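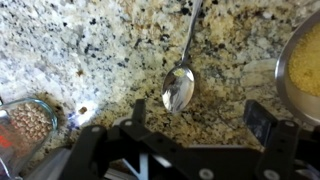
Deltow Health has completed the consolidation of its item master, the reference file that tells purchasing, clinical, billing and food service systems what a given supply is, what unit it is issued in and which department may order it. The work merged separate files kept by the system's four hospitals into a single governed source, using the Drostero data management platform from Majumder. Even ordinary objects had proved hard to reconcile. A metal spoon lying on a granite countertop needs no explanation to the person who picks it up, but in the older files the same kind of utensil could be recorded as a kitchen supply at one site, a patient tray component at another and a pharmacy measuring aid at a third, each with its own identifier and unit of measure. Under the new model, an item receives one identifier and one base unit, and departmental uses are stored as attributes of that record.

The consolidated file went into production in June. It replaces local tables in the Trastar materials system, which Deltow Health will keep in read-only mode for audit and historical reporting. No open purchase orders were re-keyed. Orders in progress at cutover were mapped to the new identifiers through a cross-reference table, and that table remains available to accounts payable until the last of the affected invoices has been closed.

Information services and supply chain operations shared responsibility for the project. Supply chain staff owned naming rules, unit conversions and decisions on duplicates. Information services owned the data model, interfaces, access controls and the test environment. Changes affecting clinical documentation required approval from nursing informatics before they could be loaded, and changes affecting charge capture required approval from revenue integrity.

How the records were merged

Matching was carried out in three passes. The first compared manufacturer catalog numbers after removing spaces, hyphens and leading zeros. The second compared normalized descriptions, using a controlled vocabulary for material, size, sterility and packaging. Records still unmatched after the second pass went to manual review by staff from the department that used the item most often.

Drostero assigns a confidence score to each proposed match. Deltow Health chose not to permit automatic merging on score alone for implants, medications, latex-containing products or any item with an expiration date. These categories went to manual review regardless of score. For all other categories, reviewers examined a sample of 50 proposed merges in each batch before the batch was released. A batch that contained an incorrect merge was returned in full, the matching rule was corrected and a new sample was drawn.

Unit of measure errors received separate treatment. Many items are purchased by the case, stored by the box and issued individually, and the conversion between those levels had been entered as free text in several of the source files. The new record stores each packaging level as a structured field with a numeric conversion to the base unit. Drostero rejects any record in which the levels do not reconcile – including records received from outside suppliers by electronic feed.
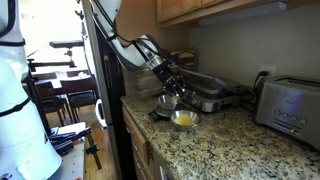
Two stainless steel bowls, the larger holding a pale yellow liquid.

Interfaces and downtime

The item master publishes to four downstream systems: purchasing, the electronic health record, patient accounting and food and nutrition services. Each receives only the fields it needs. Updates are sent as individual messages when a record is approved, and a full comparison runs overnight to detect any message that was not applied. Differences are written to a work queue and are not corrected automatically, so that a local error cannot be hidden by the next scheduled load.

If the interface engine is unavailable, downstream systems continue to operate from their last accepted copy of the file. New items cannot be created during an outage. Departments that need an item urgently use a temporary identifier from a reserved range, and the temporary record must be matched or retired once service is restored. The procedure has been added to the downtime binder held in each receiving area and has been tested on day and night shifts.

Access to the file is role-based. Requesters may propose a new item or a change but cannot approve their own submission. Approval rights are reviewed whenever an employee changes department. All edits are logged with the prior value, the new value and the identity of the approver.

Next phase

Deltow Health and Majumder will next extend the same model to vendor records, where duplicate remittance addresses and inconsistent tax identifiers have created extra work for accounts payable. Contract pricing will follow once the vendor file is stable. Location data – storerooms, par areas and nursing unit cabinets – is outside the scope of the present agreement and will be assessed separately.

Departments with open item requests do not need to resubmit them. Requests entered in the former Trastar forms have been transferred to the Drostero work queue with their original submission order preserved. Suppliers that send catalog updates by spreadsheet should use the revised template available from the Deltow Health supply chain portal. Files in the former layout will be returned without processing.

About Deltow Health

Deltow Health is a not-for-profit system of hospitals and outpatient clinics. Its information services division supports clinical, financial and administrative applications across all sites.

About Majumder

Majumder develops data management software for health care providers. Its Drostero platform is used to maintain item, vendor and location records.

Media inquiries: Deltow Health Communications Office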